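Can a machine clear a table yet?

Posted May 7, 2023

My sister asked me last month when she could buy something that would pick up after her kids. I've worked in shop-floor automation for 19 years, so people in my family assume I know. I told her I'd look into it, and I've spent most of my evenings since then reading and bothering old coworkers.

The short version is that she should not save up for one this year.

At Zandix, where I work, we have machines that pack bearings into trays all day. They do it well. The bearings show up in the same place every time, facing the same way, under the same lights. If a tray is off by the width of a pencil, the cell stops and somebody walks over to fix it. That is fine in a plant. There are 25 people on a shift and one of them is always close by.

A house has none of that. The mug is on the table, then on the arm of the couch, then in the bathroom. Chairs get pulled out and left there. My sister's living room is a different room every hour.

Most groups now try household work in a simulator first. It's cheap, and a dropped plate costs nothing. You build a room with a floor, walls, furniture and some things on a table, put a robot with two arms in it, and try a chore a few thousand times overnight. Pankaj Prajapati let me sit with him for an afternoon while he worked on picking up small items, one of his easier chores.
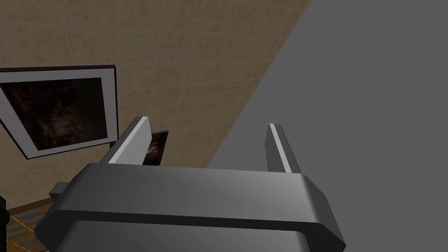
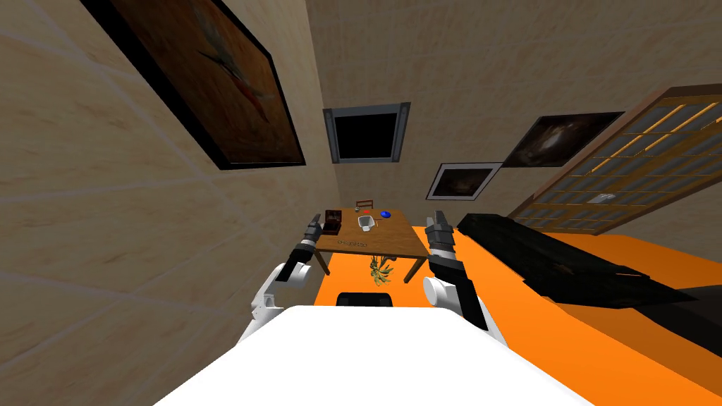

Both views are from the simulator. The second one has the table in it.

I expected the grasping to be the hard part, and some of it is. A box with flat sides is fairly friendly to a two-finger gripper. Something rounded wants to roll or squirt out if the fingers close a little off center. But Pankaj spends more of his time on getting the arm to the item without bumping the thing next to it, and on getting the body to a spot where the arm can reach at all. A chair near a table changes the whole plan. A person just leans over it.

Then there is the question of where things go. A person knows that a toy goes in the toy bin and the good scissors go up high. That has to come from somewhere, and every house has its own rules.

I put a first draft of this up for a few readers, and Marietjie Mofokeng wrote back that I was being too hard on the machines. She said a robot that only got the table clear and put everything in one bin, without sorting any of it, would still save her 18 minutes every night, and she would take it even if it was slow. She also said I was grading it like a factory machine, on speed and misses, when at home she would be asleep and wouldn't care how long it took.

I think she has a point about speed. Our tray packer has to keep up with the line. A table robot has until breakfast. If it takes three tries to pick up a spoon, fine.

I'm less sure about the misses. Say it handles 100 items and drops one. In a plant I'd pull that cell out of service. At home it depends on which item. If it's a plastic cup, who cares. If it's a glass and there are bare feet in the kitchen the next morning, I care. Marietjie's answer was to put the glasses away herself and leave the rest, and I suppose a lot of people would work it that way. We did the same thing with the first palletizer at Windum, where I started out. It couldn't handle the small cartons, so we stacked those by hand for two years until the next one came in.

The jump from the simulator to a real room is the other thing I keep asking about. Friction is different, cloth is different, and real tables are sticky. Gert Mnguni told me he plans on losing a good part of his success rate the first week on hardware and then getting it back slowly. He wouldn't give me a number.

I called my sister with all this. She wanted to know if any of them do laundry. I said folding towels, slowly, in a lab. She has asked me to keep looking, so I'll write up the towel folding next.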